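The plate job, and the afternoon I lost to it

I promised Kartini Rahman I'd write this up properly, mostly so that I stop telling her about it over lunch. If you've been following the Fusdale posts you'll know I've been teaching a simulated arm to put a cube on a plate, which sounds like nothing at all, and which I told everyone would be finished by December. Ha.
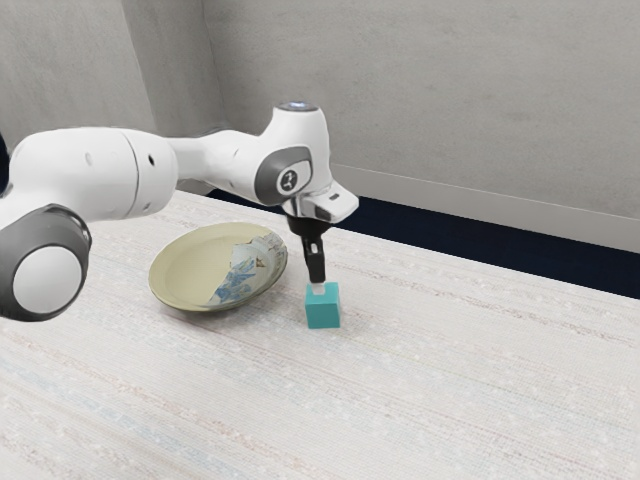
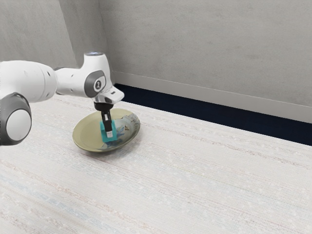

Cube and gripper by the plate, then cube and gripper over it. Both rendered in the sim.

Fusdale Notes, no. 33

So, the fault. The run would go beautifully right up to the plate, then the gripper would open and the cube would go off like a champagne cork. I'm not exaggerating! One time it went clean through the back wall and carried on, and the log kept cheerfully printing its position as it sailed away into wherever simulated cubes go. Another time it dropped straight through the plate and the table and I found it (well, its coordinates) far below the floor.

My first thought was the grip force, because my first thought is always the grip force. I turned it down and the cube slipped out on the way over. I turned it back up and we were launching again. Then I fiddled with friction for far too long, which is a terrible habit of mine, and managed to get a cube that stuck to one finger and wouldn't let go even when the arm moved away. Quite funny the first time. Less so by tea.

Benedetta Fiore had a look over my shoulder and asked what shape the plate was. I said plate shaped. She said no, what shape does the physics think it is? And oh dear. The plate you look at has a rim and a dip in the middle, but the collision shape I'd loaded with it was the lazy automatic one, where the whole thing gets shrink-wrapped and the dip is filled in solid from rim to rim. As far as the solver was concerned there was a lid on my plate. The arm was pushing the cube down into that lid because I'd given it a target height based on the visible well, and the moment the fingers opened, all that overlap got sorted out in one step. Bang, off it went.

I'd like to say I fixed it there and then, but I swapped the collision shape for a proper hollow one and it still went wrong, only less often. Four runs in a row were fine and then one launched. That turned out to be a second, separate mistake, and a sillier one. I had the release firing when the arm was told to stop and not when it had stopped, so now and again the fingers were opening while the wrist was still creeping down. I've added a check on the joint speeds, and a limit on how hard the solver is allowed to shove two things apart.

The bit that bothers me is the success checker. I had written it to look at the cube's position once, at the instant of release, and mark the run as good if it was over the plate. Which it was! For that one instant! So a whole batch of my lovely green ticks were cubes on their way to the moon. I've thrown the batch away. The new checker waits 2 seconds and then wants the cube over the plate, below a sensible height and not moving.

Kartini's question, which is the right one, was what would have happened if I'd taken those settings over to the real arm. A real plate doesn't explode, obviously, but a real wrist told to push down into something hard will have a good go at it, and I had no force limit set on the downward move. None. I'd been leaning on the arm's own protective stop without ever having thought about it. There's a limit in there now, and nothing goes across to the hardware until somebody other than me has read the config.

Still to do: the pattern side of the plate seems to throw the colour matching off a bit, and I want to try a taller cube. Benedetta also wants her chair back.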